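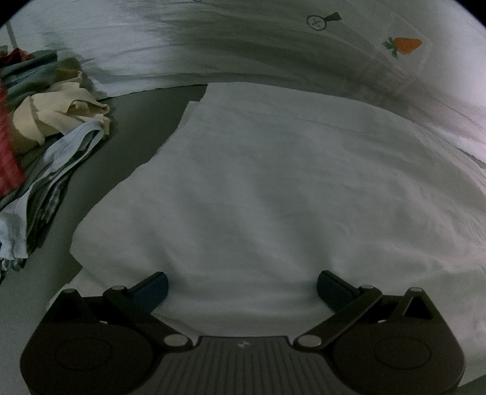 Última modificación: 5 de mayo de 2023

En abril reescribí mis normas para doblar ropa con la pinza de mano. Las dejo aquí porque Nadiia Tkachenko me las ha pedido dos veces.

Las prendas pendientes van a un lado de la mesa y la que se dobla, en el centro. La pinza entra abierta por el borde más cercano y se cierra despacio. Si la tela se arruga más de la cuenta, se suelta y se repite desde el principio, sin arreglarla con la otra mano.

Un pliegue torcido se anota como torcido. Arturo Monti prefiere descartarlo y en eso seguimos sin ponernos de acuerdo.

Cada 100 dobleces paro y limpio las almohadillas con un paño seco. Antes lo hacía cada 900 y era demasiado tarde.

Me falta redactar la parte de las sábanas bajeras.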